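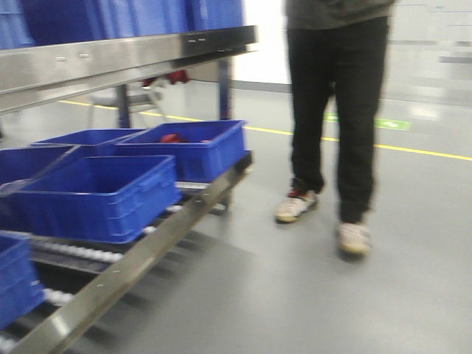 How many times do I have to show a robot the same pick before it gets it? We're starting on totes at work - reach in, grab a packet, put it down in the next one - and I'm the lucky person doing the demos by remote control. My supervisor wants a number by Saturday and I have no idea what to tell her.

TrallachTeleop
Plan on more than you'd like! For one item and one tote we stopped at 92 good demos, and the first 36 went in the trash because I was still learning the controls myself (my hands were all over the place). Get comfortable before you hit record. Then move the packet between tries - corner, middle, leaning on the side - or the arm will only ever learn one spot. 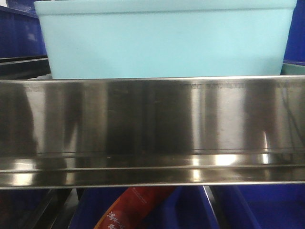
Oh, and go slow near the rim. I used to whip the gripper over the edge of the tote because it felt efficient, and the robot copied me and clipped the side every time. Now I lift straight up, pause for a breath, then go across. If you mess up, toss that try and start over - don't keep one where you fumbled unless you want fumbling.

vemel_fan
depends on the robot. ask whoever sold it to you

Cârstea Nights
I do mine by hand, holding the arm and walking it through, and it goes quicker for me than the remote. But you get tired and sloppy after 2 hours, so I swap with a coworker. One thing we got wrong back in May: she grabbed from the left and I grabbed from the right, and the arm kept dithering in between. Pick one way and both stick to it. We were using Bareo's software, so your setup may be fussier or less fussy than ours.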